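Speaker notes — "Working at a Table That Isn't a Desk"
Gardale evening talks, 2/27/20
Effie Haldane

Wait for people to find chairs. Say hi to Kanchan, thank her for the slot. Water within reach this time!

Open with the question: who here does their paid work in the same spot where somebody eats toast? Hands up. (Mine goes up first.) I've done it for years now and I still clean up worse than my kids do.

Next two slides, let them sit a second. Laptop, then mouse, same flowery tabletop. 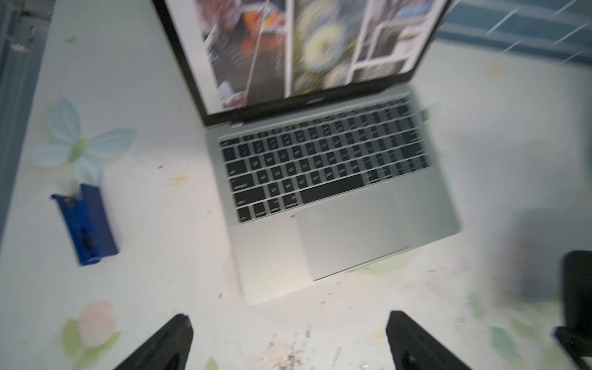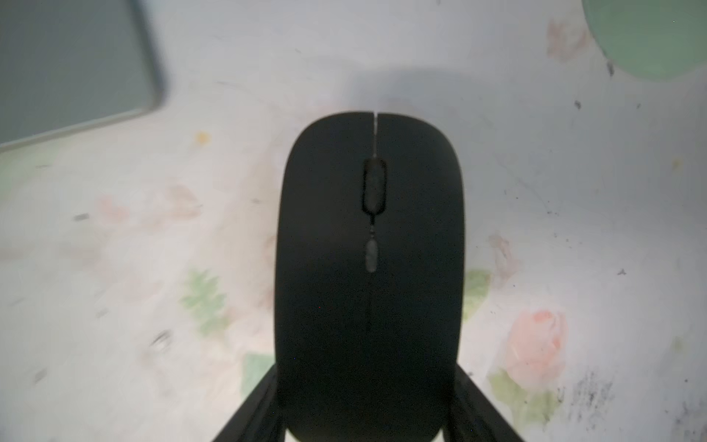
OK, so crumbs. I'm going to talk about crumbs for longer than you'd like. Crumbs travel. They go under the laptop, they ride on your sleeve onto the trackpad, and then one day the space bar feels crunchy and you're shopping for a new keyboard. Wipe the table BEFORE the laptop comes out. Dry cloth first, then damp, then dry again. If you start with the damp one you just make paste.

Tell the Maltolport story here. Short version — I shared a kitchen table with Touran Ebrahimi for a whole March while we finished the catalog, all 1,294 entries of it, and she had a rule that food stayed at the window end. I thought it was fussy. By the second week I was yelling at visitors about it myself.

Mouse part. A patterned surface can be fine for a mouse or it can drive you up the wall, and I can't tell you which until you try yours. If the pointer jumps, put a plain sheet of printer paper under it before you spend any money. A magazine works too, but the glossy ones slide around. And if you have a wrinkly cloth, pull it tight and clip it at the edge of the table (picnic clips, any dollar store).

Ask for a volunteer to show how they hold their mouse. If no takers, pick on Zinhle, she's already agreed to it. Elbow on the table or off? Let them argue a bit.

Then sitting height. Kitchen chairs are low and kitchen tables are high, so your shoulders creep up around your ears. Fold a bath towel, sit on it, done. I did that for 2 winters and only felt silly when the doorbell rang.

Cords: run them off the back of the table, never across the side where people walk. Skip this bit if we're behind.

End-of-day box. Everything goes in one shoebox — mouse, charger, pens, the sticky notes — and the box goes on a shelf. Then it's a dinner table again. Zohreh Kiani does hers on a tray and I've been meaning to copy her.

Questions. Somebody will ask about standing desks. Say I haven't tried one, point them to Zohreh.

Handouts are by the door, please take one, I printed too many.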